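Lenell Parts Names: a word list for small-part stores

Version 2, November. Kept by Noemí Carrillo and Anas Mansour.

What the list is

A plain text file of the names people use for spare parts, with the spelling we settled on for each. It began as the stock book at Nodby, where the same part could appear under 6 different names depending on who had written it in.

Files

names.txt has one entry per line, preferred name first, then the variants.
sources.txt says which stock book each variant came from.
dropped.txt holds 20 entries removed after version 1.

Languages are English and Latvian. The Latvian variants come from the Ozoliņš ledgers and keep their original spelling, including the mistakes.
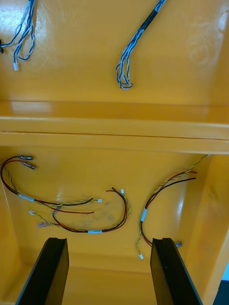
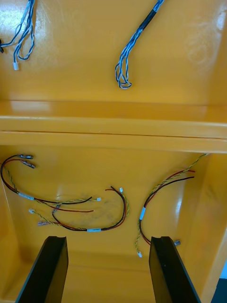
Wire and connectors in yellow or orange-yellow plastic, in both pictures above.

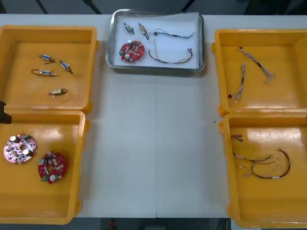
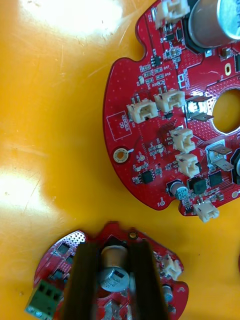 Can I add names from my own stock book?
Send them to Anas as a text file in the same layout as names.txt, and put the source in the last column.

Known gaps

Fasteners are thin. The Flatovetti pages were water damaged and 7 of them could not be read. Plural forms are left out.

Terms

Free to copy and change. Please keep sources.txt with it.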